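January. Notes on bringing the two-arm cell back up after the cable change, mostly so that Fadi and I don't have to work it all out again next winter.

The cell has two arms on one beam, a table, three walls, and a controller under the bench that Rawan Qudah named Tumgate before I joined. The walls went up first and everything else was fitted to them. I would do it in the other order now, but moving them means redoing the calibration, and we have put that off twice already.

The old cable runs were too short at the wrist. At full reach the left arm pulled on its own connector, and after enough hours the connector began to drop out for a few milliseconds at a time. The log showed it as error 619, which the manual lists under "communication, other." I spent most of an afternoon on the software before Siyabonga Shezi put a hand on the cable during a move and felt it go tight.

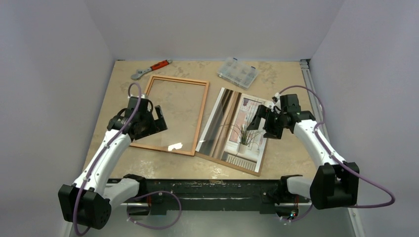
The new runs leave more slack at the wrist and again near the base. We tie the cable down only on the long link, never across a joint. Before fixing anything, move each joint by hand from one stop to the other with the power off and watch the cable the whole way. The wide loops look untidy and Nadine Atallah has complained about them, but they have survived 800 cycles and the tidy ones did not.

Bolts next. The base plates get checked cold, in the morning, before the arms are powered. We mark each bolt head with a paint pen after tightening, and a mark out of line means the bolt has turned. The right base had one out of line this time. I cleaned it, put on fresh thread lock and left it overnight.
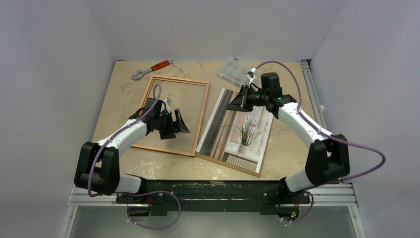 Homing comes after that, one arm at a time. Set the speed limit to 16 percent and leave it there until both arms have finished the reach test. If the second arm stops early, check the limits file before touching the hardware. Ours had gone back to the default from Ziltari, the integrator, and I nearly swapped a good motor because of it.

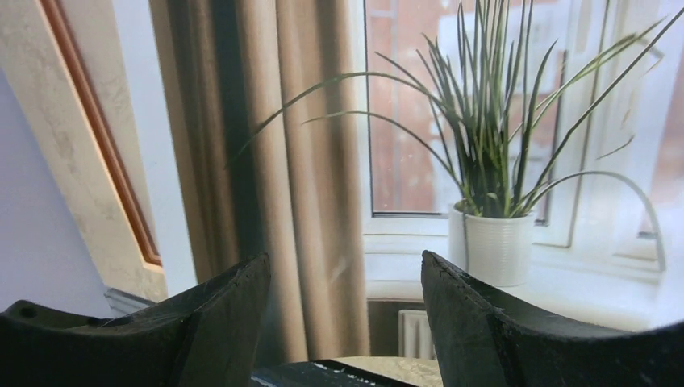
The wrist camera is the last thing I set, and the one I trust least. After any work on the gripper I bring up the live view and compare it with a saved one. Both fingers should rise from the bottom edge, and for detail I want something with fine edges in view — the long thin leaves of the potted plant do well, being narrow enough that poor focus shows at once. Exposure is still a compromise. The right-hand window pane comes out close to pure white, and bringing it down makes the black fingers hard to separate from dark areas. I left it bright.

Still open: a spare wrist cable, and a proper label on the left connector. Tala Atallah has the part number.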